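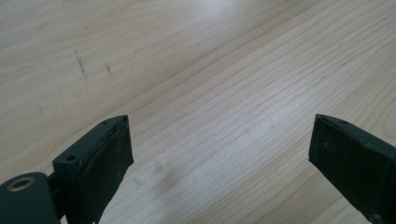

Tabletop, the two dark marks are upper left

Dark marks on light wood table, sand or leave it?
Posted by triltness73 in Furniture Care & Repair

Hi all, first post, long time reader. My dining table is a pale blond wood and it's starting to show its age. There are two dark marks in the upper left, one thin streak that runs more or less up and down and a shorter, fainter one just to the right of it. Then there's a grayish smudge lower down near the middle that I can't decide about. Some days I think it's residue, some days I think it's in the finish.

I bought it secondhand so I have no clue what the finish is. The seller said "some kind of lacquer" and that was the end of that conversation. I've wiped it with a damp cloth and dish soap and that's as brave as I've gotten. My brother-in-law wants to go at it with a sander on Thursday and I'd like to have an opinion before he shows up!

---

flelo_mom
Please don't let him near it with a sander! If that's veneer he'll go right through it and then you've got a real problem. Try a white eraser on the two dark marks first, the plain school kind. Shoe scuffs and rubber marks come off our kitchen table that way all the time (three kids, don't ask). Go lightly, with the grain.

---

Oakridge712
Eraser is fine for a scuff, won't do a thing for a scratch. Run your fingernail across it. If the nail catches, it's in the finish or deeper. If it glides over, it's sitting on top and you can clean it off.

I disagree about the sander, by the way. If it's solid wood, a full sand and refinish is the right way to do it and you end up with a table you like. Spot fixes on light wood always show.

---

flelo_mom
"Always" is a stretch. I've done spot fixes on maple that you'd never find. And we don't know it's solid! Grain on top tells you very little. Look at the edge and the underside.

---

safavi_k
Agree on checking the edge. For the gray smudge I'd try mineral spirits on a soft rag, test it underneath first. Gray blotches near where people sit are often just old polish and hand grease built up. Looks pretty soft around the edges to me in your picture, more like a film than a stain. Hard to say from a photo though.

Also it looks a little glossy, with that big white patch of glare near the top, so there's probably some sort of film finish on there. Oil finishes don't usually shine like that.

---

Oakridge712
Or somebody waxed it. Wax shines too. Mineral spirits will take the wax off and then you'll have a dull spot to match, so have some paste wax ready.

---

triltness73
OK, did the fingernail thing. The shorter mark, nothing, totally smooth. The long one catches a tiny bit near one end. Underside is the same wood but I can't tell if the lines match up, it's pretty dark under there and I'm not as bendy as I used to be.

Eraser took off most of the short one, thank you flelo_mom!! Haven't touched the smudge yet.

---

flelo_mom
Yay! Leave the long one alone for now, or get a blending pencil in a light shade. I'd put a bowl over it and move on with my life.

---

Oakridge712
A bowl is not a repair lol

---

safavi_k
Stasterel makes a set of 5 wax fill sticks, and the lightest two would be close. Let us know how the smudge goes.

---

triltness73
Will do. Sander has been uninvited, brother-in-law is still coming for dinner.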